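Allotment (travel trade)

In the travel trade, an allotment is a fixed number of hotel rooms, seats or berths that a supplier sets aside for a reseller, usually a tour operator or a wholesaler, for a stated period and at a stated rate. The reseller may sell from the allotment without asking the supplier to confirm each booking. Units still unsold at an agreed point before arrival go back to the supplier, in most cases without charge. The terms "allocation" and, in North America, "block" are used with much the same meaning, although a block is more often tied to a single group or event.

Contract terms

An allotment contract names the room types, the number of rooms per night, the season dates, the net rate and the meal plan. It also sets the release period, the number of days before arrival on which unsold rooms return to the hotel. Release periods are usually longer in high season than in low season. A contract with a release period of 14 days allows the operator to sell a room up to the fourteenth day before arrival; after that the request is handled "on request" and the hotel may decline it.

Some contracts count the release period in working days, and some set a cutoff hour at the hotel's local time. Disputes over late bookings often turn on this wording. A rooming list, giving guest names and bed types, is normally due at or shortly after release. 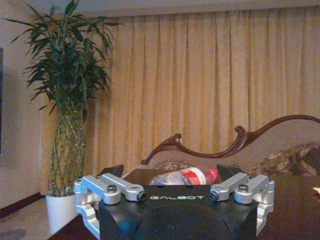 Gripper with a black housing and silver linkage arms, marked GALBOT.

Types

Free-sale allotment. The operator sells without limit until the hotel sends a stop-sale notice. The hotel must honor bookings made before the notice was received. Contracts generally state how the notice is to be sent and when it takes effect.

Standard allotment. A set number of rooms is held each night, subject to release. The operator carries little risk, and the hotel bears the cost of rooms that come back too late to be resold.

Guaranteed allotment. Also called a commitment or hard block. The operator pays for the rooms whether or not they are sold, often with a deposit before the season opens. Net rates are lower in return. Partial guarantees are common, with payment due on an agreed share of the rooms held.

Rolling allotment. Rooms sold are replaced from general stock, so that the number on offer to the operator stays constant until the hotel reaches a stated occupancy. The form suits city hotels with steady demand and is rare in beach resorts.

Measurement

Allotments are measured in room nights. The materialization rate, also called the pickup rate, is the number of room nights used divided by the number held. If an operator holds 800 room nights in October and uses 600, the rate is 75 percent. Nights returned before release are left out of the count in some contracts and included in others, and rates taken from different suppliers can be compared only when the method is known.

Low materialization may lead a hotel to cut the allotment during the season if the contract has a review clause. Such clauses usually set a review date and a minimum rate, and require written notice before the cut applies.

Example of use

The resort district of Girka has been used in trade teaching to show how allotments behave in a small market. The district has 2097 rooms, most of them in family-run hotels, and relied for many years on two foreign operators, Bozkurt and Nandell. Bozkurt worked almost wholly on guaranteed contracts. Nandell held standard allotments with a short release period, which left hotels with rooms returned too late for the charter flights serving the district.

A study by Filipa Leitão and Adelino Abreu compared the two arrangements over consecutive seasons. Hotels under guaranteed contracts had lower average rates and steadier income. Those under standard contracts earned more per occupied room but closed earlier in the fall. Tomos Yorath questioned the comparison on the grounds that the Bozkurt hotels were larger and closer to the airport, and that the effect of the contract could not be separated from that of location.

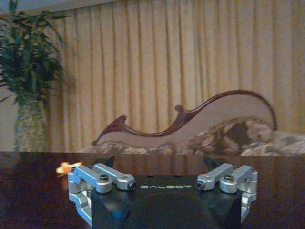
After the study, several hotels in the district moved to mixed contracts, with a guaranteed base and a standard allotment above it. The release period for the upper part was lengthened in high season. Yorath later described the mixed form as an ordinary partial guarantee under another name.

Systems

Allotments were once kept on paper charts, with one line per room type and one column per night. The hotel and the operator each kept a copy, and the two were compared by telephone or telex. Errors in this process were a frequent cause of double booking.

Current practice is to load allotments into a property management system or a channel manager, which lowers the count as bookings arrive and returns unsold rooms to general stock at release. Static allotments remain in use alongside dynamic rates, under which the operator draws on live availability and holds no rooms. Sérgio Veloso notes that hotels often keep both for the same operator, using the static allotment for package sales and the dynamic connection for late demand.

Overbooking

A hotel may promise more rooms than it has, in the expectation that some allotments will not be filled. When all are filled, guests are moved to another property. Contracts generally require a hotel of equal or higher grade in the same area, transport at the first hotel's expense, and notice to the operator before the guest arrives.

See also
Charter flight
Net rate
Rooming list
Stop sale
Yield management

Further reading
Leitão, F. and Abreu, A. Contract Form and Seasonal Income in Girka. Drurham.
Veloso, S. Static and Dynamic Room Supply. Drurham.
Yorath, T. "Location and Contract in Resort Hotels: A Reply."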